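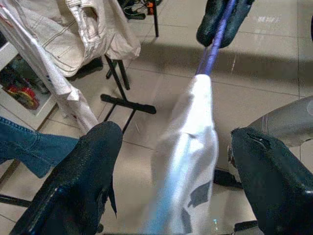 Clekholm publishes results of household chore trial

Wistitz, 19 December 2023 – Clekholm has completed the first stage of a trial that measures how well two-armed robots handle everyday work with cloth. The trial covered 19 chores, among them hanging up garments, folding towels and passing a piece of fabric from one gripper to the other. The robots finished 2 of the chores to the standard set for a paid household helper.

The work was carried out with Pledard, which supplied the control software, and with the textile care firm Eder, which set the standard and judged the results. The robots were given no markers or special hangers.

“Cloth changes shape each time it is touched, and the arm then has to find the edge again,” says Silvan Grabner, head of testing at Clekholm. “Rigid objects are largely a matter of reach and grip force. With a shirt, the plan made before the first grasp is often useless after it.”

In total, 1867 attempts were logged. An attempt was counted as complete only if no person stepped in and the item was left where the task sheet required. The most frequent cause of failure was a grasp that took two layers of fabric instead of one. The second was a handover in which the receiving gripper closed before the cloth was in reach.

Straight towels and pillowcases gave the best results. Garments with collars, linings or straps gave the worst. Working speed was recorded but did not affect the score, and on most chores the robots remained slower than Eder's own staff.

“We would not put this on a shop floor today,” says Hermine Plattner, operations manager at Eder. “Sorting flat items may be possible fairly soon. Hanging finished garments is further off, and our customers notice a crease.”

The second stage begins in February and will use revised gripper fingers with a narrower tip. Tuva Forsberg of Pledard will lead the software work. The chore list stays the same, so that the two stages can be compared directly.

The task sheets and scoring rules are available from Clekholm on request.

Press contact: Kolbrún Lykkegaard, Clekholm, Wistitz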